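Painting an exposed ceiling white, and what I'd change

Posted in: Workshop, Painting

A few people asked about the ceiling after my last post, which was meant to be about shelving. I said I'd write it up once the smell had gone. The smell has gone.

For anyone new, I rent a unit above a tile shop and use it for upholstery, mostly dining chairs and the odd window seat. When I took it over there was a suspended ceiling with stained tiles. Merike, who has the unit below and has been in the building far longer than me, told me there was a lot of height hiding up there. I lifted a tile with a broom handle and she was right. The landlord agreed I could take the whole grid down as long as I didn't touch the services and left the place tidy.

Taking the grid down was the easy part. It was dusty, dull work and I filled the back of the van more times than I'd planned. What was left was a concrete slab, steel beams, ductwork, conduit, sprinkler pipe and a lot of old wire going nowhere. I had an electrician in to deal with the wire. Please don't do that part yourself.

Then I had to pick a colour. The usual choices are to leave it raw, paint it all black, or paint it all white. I liked the idea of black for a while. It hides everything and it's forgiving with dust. But I match fabric for a living, and I didn't want to be standing under a dark ceiling in winter trying to tell navy from charcoal. Raw was out too because there were old glue marks and patches of three or four different greys. So, white.

Preparation took the longest. I vacuumed every surface I could reach from the platform, then wiped down the ducts with sugar soap. Galvanized duct has an oily film on it when it's newer, and paint will come off in sheets if you leave the film on. I scuffed the shiny parts and used a bonding primer on all of the metal. The slab got a coat of sealer. I masked the sprinkler heads with small bags and took the bags off each evening. Painted sprinkler heads have to be replaced, and you need to ask your building before you work anywhere near them.

I hired a sprayer and a platform from Brova for 4 days. That was enough, with very little to spare. Sandra Blackburn came over for the first morning to show me how to use the sprayer without making a fool of myself. Her advice was to go over everything from one direction, then turn around and do it again from the other side, because a beam has a back. I'd have missed half of it otherwise. I still found a bare strip along the top of a pipe, which you can only see from the ladder, and I've left it.

The paint was a flat white from Prerkier, 2 coats. Flat is the right choice overhead. Anything with a sheen picks up the light fittings and shows every drip. I used roughly 50 litres, far more than the floor area would suggest, because all those round and folded surfaces add up. If you are working out quantities from the size of the room, stop and think about the ducts.

The bill for paint and primer came in $300 over what I'd written down. Most of that was primer. The hire was what they quoted.

A note on walls. I'd planned to do them a warm off-white and keep the ceiling brighter. Once the ceiling was done, the sample patches looked like weak tea, so I went with the same white for the lot. Amber, who I share the cutting table with, thought this would feel like a clinic. She has come around, or has stopped mentioning it. 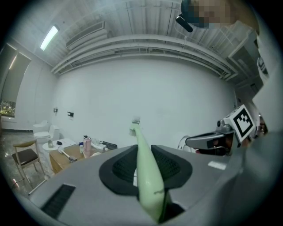 Lighting is where I'd spend more time if I were starting again. A white ceiling throws a lot of light back down, and I'd bought too many fittings before I understood that. Fluorescent light is fairly flat to begin with, and with white above and white on the walls you can lose the sense of where things are. What saves it is shape overhead. A long white beam curving across, with ducting and pipes passing over the ceiling, gives your eye something to follow even when everything is pale. After dark a window helps too. With the roller blind only partway down you get the yellow city lights below it, and they do a fair bit to warm up a big plain wall. I used to pull mine right to the sill when I worked late and I've quit doing that.

Brown also looks very good against all this white. I noticed it with wood in particular. A wooden chair with a curved back and a dark brown seat cushion on a glossy grey floor looks better than it has any right to, and I've started photographing finished chairs against the wall for that reason. Before, I was hanging up a bedsheet.

Two things I haven't solved. The first is sound. Losing the tiles made the unit louder, and the staple gun carries. I'm looking at felt panels hung between the beams, covered in offcuts, but I need to ask about the sprinklers again before I hang anything. The second is heat. Warm air now sits up where I can't use it, and I won't know how bad that is until the cold weather. I took the tiles out in September and it has been mild.

If you've hung acoustic panels under an exposed ceiling and found a fixing that doesn't need a drill, please leave a comment. The next post will be the window seat in the green wool, assuming the foam arrives.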